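Work Surfaces and Shared Benches: Notes for November

The Varnberg building completed its change of bench tops this month. All members who reserve space on the third floor are asked to review the points below before their next booking.

The new tops are pale gray and replace the older surfaces, which had become difficult to clean. Tape should be removed at the end of each session, and adhesives may be used only on a cutting mat. Solvents are not permitted on the new tops. A neutral cleaner supplied by Milodard is kept in the cabinet beside the Kulura Room, together with cloths and spare mats.

Members are reminded that benches must be cleared by 10 p.m. Items left overnight without a label will be moved to storage in Room 107, where they will be held for 3 weeks. 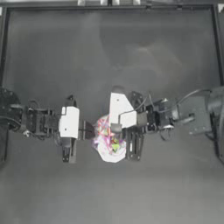

The total cost of the work was $3,225, paid from the building maintenance fund. The old tops have been passed to the Kozan workshop for use as shelving. Requests for additional mats may be left at the front desk until the end of the month.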